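How to Cover a Worktable with Paper and Lay Out a Tape Grid

A paper cover keeps a worktable clean and gives you a plain surface to mark on. A tape grid on top of the paper gives every item a place, so a thing can be moved and put back in the same spot later. The job takes one person an afternoon, or less if the table is already clear.

What you need

Brown kraft paper on a roll, wider than the table if you can get it
Dark blue tape, one inch wide
Double-sided tape
A long straightedge or a level
A tape measure
A pencil
A utility knife with a new blade
A damp cloth and a dry cloth

Step 1. Clean the table

Take off everything that can be moved. Wipe the top with the damp cloth, then dry it. Run your hand over the surface and scrape off old glue and bits of tape. A crumb left under the paper will show as a bump and wear through.

If something is bolted to the table, leave it where it is. You will cut the paper to fit.

Step 2. Cut and lay the paper

Cut a piece six inches longer than the table. Lay it with the curl facing down and leave it flat overnight under a few books. Paper that goes on straight from the roll will lift at the ends.

Put a strip of double-sided tape along one short end of the table. Press the paper onto it, then walk to the other end and pull the paper snug. Smooth from the middle out with a dry cloth. Fasten the far end the same way, then the sides.

To fit around a plate, lay the paper over it, feel for the edges, and press a crease with your thumbnail. Slit the paper from the nearest table edge to the crease and cut along it. Close the slit with tape from underneath.

Small creases are hard to avoid. Leave them alone unless something has to stand on that spot.

Step 3. Mark the lines

Measure the length and width of the table and choose a cell size that fits your largest item. Mine is a dish rack, so I started from that and added two inches all the way around. Make a pencil tick at each line along both long sides, then along both short sides. Measure every tick from the same corner. If you measure from one tick to the next, small errors add up and the last row comes out narrow.

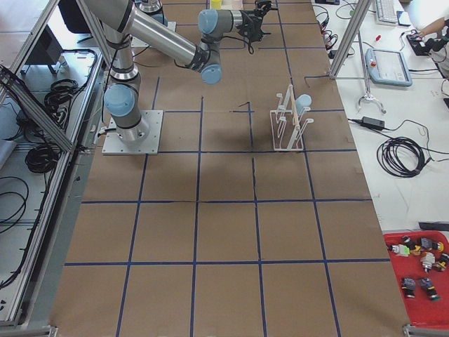

Page last changed: August, by Vilmos Hegyi

Step 4. Put down the tape

Start with the lengthwise lines. Stick the end of the tape down at one tick, unroll enough to reach the far side, hold it tight just above the paper, and lower it in one go. Do not press as you unroll, or the line will wander. Check it against the straightedge before you rub it down.

Then run the crosswise lines over the first set. At a plate, stop the tape at the metal and pick it up again on the other side.

The cells on my table are roughly square. For holding places that is close enough. If you need them exact, check the diagonals of each cell before pressing the tape.

Step 5. Put things back

Set the larger items down first. A white wire rack with upright prongs can stand right on the paper. Dry it and anything you put in it first, as wet feet leave rings that do not come out. Small things such as cups can go toward the far end, leaving the near cells open to work in. I keep the keyboard on a white side table to the right so it stays off the paper.

Upkeep

Brush the paper off with a dry cloth. Tape ends lift before anything else does, so press them down when you pass. For a tear, cut a patch from the leftover paper and fix it with double-sided tape. When the patches start to overlap, strip the table and go back to Step 1.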